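How to Get a Fitted Sheet On Without Losing an Argument to It

The fitted sheet is the only piece of bedding that fights back. I have been putting them on beds for most of my adult life, including two summers turning over rooms at a guesthouse in Fostavdale, and I still lose a corner now and then. What follows is the method I was taught there by Babita Garg, who could do a bed in the time it took me to find the label.

What you need: the sheet, the bed, and enough room to get around at least three sides. Move the nightstand if you have one. Your shins will thank you.

Step 1. Strip the bed down to the mattress. Everything goes in a basket or on a chair. Leave it on the mattress and you will end up making the bed on top of it.

Step 2. Find the long side. Most sheets have a label sewn into one corner, usually at the foot, but manufacturers don't all agree on this. If yours is a mystery, hold two neighboring corners and stretch your arms out. If you run out of arm, you've got the long side.

Step 3. Start with a far corner, the one against the wall if there is one. Lift the mattress a few inches, pull the pocket all the way over, and tuck it well underneath. A corner that is merely resting there will leave the moment you turn your back.

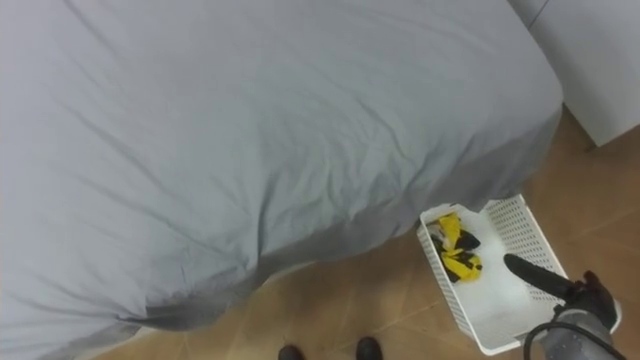
Step 4. Go diagonally. The second corner should be the one opposite the first, foot to head or head to foot. The tension across the middle holds both in place, and the last two will go on with only moderate swearing.

Step 5. Do the remaining two corners. If the final one won't reach, don't haul on it. Go back and check that the first isn't hogging fabric - it usually is.

Step 6. Smooth from the center out with the flat of your hand. You are allowed to leave some wrinkles. My brother-in-law Dinesh irons his fitted sheets, and we don't discuss it.

Step 7. Deal with the sides. A deep sheet on a thin mattress leaves you with extra fabric hanging around the bottom. Fold it under if it bothers you, or let it hang and call it relaxed.

If the corners keep popping off by Monday, measure the depth of your mattress, topper included, and compare it with the pocket depth on the packaging. Sheet suspenders also work, although putting them on means lying on the floor, where you'll discover how long it's been since you vacuumed.

Folding the thing when it comes out of the dryer is a separate page, and a longer one.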